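Switching to a paper notebook for household accounts

I stopped using a budgeting app in August and went back to writing everything down by hand.
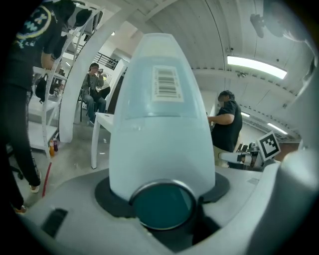 The app was called Rokex and I had paid for it for two years. It connected to my bank, sorted what I spent into categories, and sent me a chart at the end of each month. I looked at the chart, felt a little bad about restaurants, and closed it. By the next day I couldn't have told you a single figure from it.

What finally made me quit was a small thing. I was trying to work out what I had spent on the car since moving to Bunoldale, and the total came to $2402. That seemed high. When I went through the entries one by one, I found that the app had been filing my dentist under auto repair. The dentist is on the same block as a tire shop, so maybe that had something to do with it. I fixed the category, and the next month it did it again.

My grandmother kept her accounts in school notebooks with a pencil, one line per purchase, and she could tell you what flour cost in any given year. I wanted some of that. I bought a plain ruled notebook at the drugstore and drew four columns: date, place, what it was, how much. There is no category column. I thought about adding one and decided I could read the "what it was" column like anybody else.

The routine takes a few minutes. I keep receipts in my coat pocket during the day and empty the pocket after dinner. If there is no receipt, I write what I remember. Bills that come out of the account automatically go on a page at the back – rent, phone, power, insurance – and I copy the total to the front once a month.

The first month was messy. I forgot to write things down for most of a week and had to go back through my bank statement, and my handwriting got worse as I went. I also found that I don't like writing the same thing over and over. I wrote "coffee" so many times in the first two weeks that I started making it at home, mostly to save myself the line. I hadn't set out to cut down on anything.

I told Ha-rang Ko about this over lunch and she said a spreadsheet would do the same job and add up the columns for me. She's right that it would add them up. I used a spreadsheet before the app, though, and my problem was that I opened it every three weeks and typed in a pile of numbers without reading them. The notebook sits on the kitchen table next to the salt, so I see it.

Adding by hand is slower and I do make mistakes. In September I was off by $87 and spent an evening looking for it. I had written a grocery trip twice, on facing pages. I now total each page at the bottom and check it with a calculator, and I haven't lost anything bigger than pocket change.

There are things I miss. I can't search it. When Vega Cabello asked me what I'd paid for the used bike I bought from her cousin, I had to flip through pages while she waited on the phone. Shared costs are also awkward. We split a cabin up at Otden last fall, with three different people paying for things, and in the end I wrote down my share as one line and left it at that.

If you want to try it, get a notebook that lies flat. My first one didn't, and I was always holding it open with a mug. Write in pen, too. Pencil smears by the time you get to the end of the page, and I don't know how my grandmother put up with it.

I'm on my second notebook now. This one has a pocket inside the back cover, and it's already full of receipts I need to throw out.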